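Ekon publishes care routine for hand-held grippers, and makes no promises about it

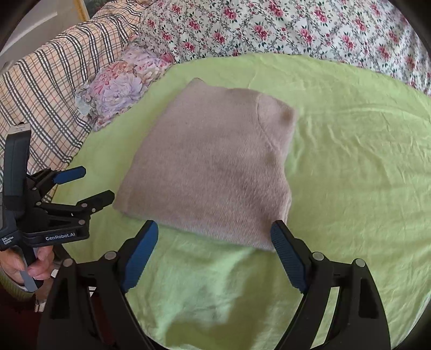
A folded knit sweater between two hand-held grippers with blue ridged finger pads.

CLIVLEY, December - Ekon has put out a two-page routine for looking after paired hand-held grippers used on soft goods such as knitwear and bedding. It is free to download. The firm says it will not cure a badly set-up pair, and that users should be wary of anyone who claims otherwise.

The routine asks for 2 checks per session: wipe the ridged pads clear of fibre, then try the pivot screws on each linkage by hand. A screw that turns gets tightened before work goes on - not at the end of the day.

Ekon wrote it after reading back through 2,017 entries in its Clivley workshop log. In 22 of them a pad had been replaced when cleaning might have done.

"I don't think that proves much," said Danica Ionescu, who keeps the log. "It's one workshop. We changed pads too soon because changing them felt like doing something. Fluffy knits are the worst for it, and I'd still like to see someone else's figures."

Akbari, which supplies the workshop's spare pads, has seen the text but has not endorsed it. Tests on heavier cloth are planned under the name Poltik. No date has been set.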